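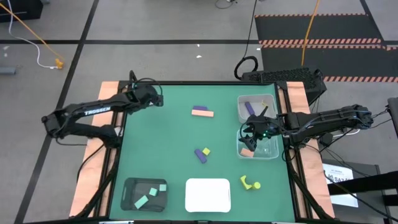

Shade and Colour in Two School Yards

June, by Yu-ting Huang and Jarmila Lukáč
4 min read

For our geography project we compared the ground temperature in two yards, Fondivley and Andura. Fondivley has old trees along the fence. Andura is mostly asphalt, and its neighbours have asked the council for more shade. We borrowed a thermometer from our teacher and measured at noon, always at the same marked points.

The asphalt at Andura was the warmest surface on every visit. Grass under the trees stayed much cooler, also when the air was very hot. We did not expect that a pale green painted surface would be cooler than the grey one beside it.

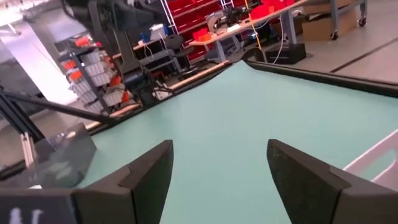
Limits of our work

We had only one thermometer, so the two yards were measured on different days. Next term we would like to repeat it on a cloudy Monday.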